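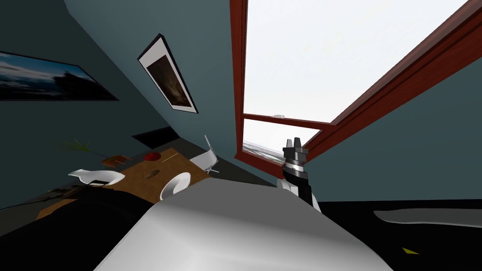

Lustelham Reading and Supper Circle
Minutes of the November meeting, held on Thursday at Godelieve Kramer's house

Present: Godelieve Kramer (in the chair), Flurina Aebischer, Gebhard Mayrhofer, Fung-ping Lu, Beat Bachmann (minutes)
Apologies: the Xue family, who are away until the new year and send their love to everybody

1. Welcome and last month's minutes

Godelieve welcomed us all in out of the rain and made sure everyone had something hot to drink before we began, so we started a little after half past seven. The October minutes were read through. Gebhard asked for one correction: he had not said that the second half of the novel was dull, only that it was slower than the first half and that he had read it on a train. This was put right and the minutes were agreed.

2. Matters left over

The missing copy of the poetry anthology has come home. Fung-ping found it between two cookery books, where it had been since the summer, and offered her apologies along with a very good lemon cake. Both were accepted.

Flurina has written to the library in Arkerent to ask whether we may borrow sets of books from them as well as from our own branch. She has had a friendly reply. They would be glad to lend to us, up to seven copies of a title at a time, provided somebody collects them in person and brings them back within five weeks. Gebhard goes to Arkerent most Saturdays anyway to see his sister and said he would happily fetch and carry.

3. This month's book

We had all read The Ferry at Julluvent, or in Beat's case nearly all of it, and there was a long and lively talk which these minutes can't do justice to. Godelieve loved it from the first chapter and said it put her in mind of the winters of her childhood, when her grandmother would shut up half the house and they all lived in the kitchen until the spring. Fung-ping thought the mother was the best thing in it and wished there had been more of her. Gebhard was less taken. He could not believe that a ferryman would leave his boat untied on a night like that, and he came back to the point several times -- with a drawing, towards the end.

Flurina read aloud the passage about the two brothers dividing their father's tools, and the room went very quiet. We agreed it was worth the whole evening to hear it read so well, and she has been asked to read something at every meeting from now on. She said she would think about it.

There was some disagreement over the ending. Fung-ping and Beat (who had been told it over supper) felt that the letter should never have been opened. Godelieve felt just as strongly that it had to be. We did not settle the matter and no vote was taken.

4. Supper rota

The soup this evening was leek and potato, made by Godelieve, with bread from Beat. Thanks to both. Fung-ping will cook in December and would like to do something with dumplings, if nobody minds eating a bit later than usual. Nobody did. Gebhard reminded us that he can't eat walnuts, and asked for this to be minuted again, please.

Flurina wondered if we might move to simpler suppers after Christmas, as the cooking has been creeping up and up and she is beginning to dread her turn. This was kindly received. It was agreed that soup and bread is quite enough for anyone, and that puddings are welcome but not expected.

5. Money

Beat reported that the tin stands at 182 pounds, which is rather more than we thought. Most of it comes from the summer book stall. After some discussion it was agreed to spend part of it on two reading lamps, the light in most of our front rooms being hard on the eyes by this time of year, and to keep the rest towards the spring outing. Flurina will look at lamps and bring prices in December. Gebhard asked that they be the sort with a proper switch on the stand, not one halfway along the flex.

6. Spring outing

Several ideas were put forward. Godelieve would like to see the printing museum again. Fung-ping suggested a walk along the canal with a picnic, each of us bringing a poem to read at the locks. Gebhard said he would come to either but would only read at a lock if it was dry. We shall all think it over and decide in the new year, when the Xues are back and can have their say too.

7. Books for the coming months

December: short stories, one each, chosen by the person who brings it and no longer than can be read in an evening. Please let Godelieve have the titles beforehand so that we don't all turn up with the same ghost story, as happened last year.
January: Flurina to choose. She has it down to a biography and a sea voyage.
February: left open.

8. Any other business

Somebody left a green umbrella behind in October. It is in Godelieve's hall and would like to be claimed.

Fung-ping asked whether her neighbour might come along in December to see how she likes us. Everyone was very pleased to hear it -- we could do with another voice, and there is always a spare chair. Fung-ping will lend her the January book as soon as it is chosen.

The meeting closed at ten, with the washing-up done by Gebhard and Beat.

Next meeting: December, at Fung-ping's, half past seven as usual. Please bring your story and your own slippers.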